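My Food Truck Walk-Around, With Comments

I park the truck outside Flunumik, the taproom out past the grain elevator, most evenings from July on, and before the window goes up I run through this list. A couple of other truck folks asked for it, so here it is with my notes left in (sorry about the rambling!).

Propane tanks: OK
Strapped upright, valves facing out. Soapy water on every fitting, no bubbles. I redid the left strap last month and it's holding fine.

Fire extinguisher: OK
Needle in the green, pin in, tag current. It hangs by the back door, and please don't hang yours over the fryer like I did my first summer. You'd have to reach through the fire to get it!

Fryer: NEEDS WORK
Oil's good and the baskets are solid, but the thermostat knob on the Plurnico is loose again. I set it to 350 and it drifts up if you bump it with a hip, and in a kitchen this size you're always bumping something with a hip. New knob ordered. Until then, probe thermometer before each big batch.

Reach-in cooler: OK
37 degrees at 3 p.m., door shut, before loading. I check again after the dinner rush, when the door's been swinging for hours. Gasket wiped, no cracks. Raw chicken on the bottom shelf, always.

Hand sink: OK
Hot water came up fast. Soap full, paper towels full, nothing stacked in the basin. (Nothing! Not even the one lemon.)

Hood and filters: OK, BARELY
Filters go in the degreaser every 14 days. These were due, and I could tell by the drip on the lip. Swapped them for the spare set from De Smet, and they fit a little snug but they seat all the way.
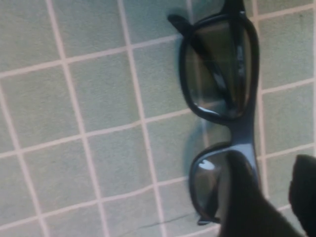

One reader of the last version wrote in to say I'd skipped the floor drain, and that on their own truck a clogged one put greasy water under the cook's feet in the middle of a Friday-sized crowd. Fair point, so it gets its own line now.

Floor and drain: OK
Poured a pitcher down, gone in seconds. Mats lifted, hosed, back in flat with the corners down. I trip on corners.

Generator: WATCH IT
The Nivel starts on the second pull and runs smooth under load, but I'm seeing a bit of oil near the plug. Wiped it, will look again at closing. Exhaust pointed away from the picnic tables, cord taped where people walk.

Serving window and awning: OK
Both props locked. Gave the shelf a good lean and it didn't budge. Menu board clipped at the bottom too, it gets windy out there.

Still to do: fryer knob, generator plug, more degreaser, and a second roll of date labels for the cooler.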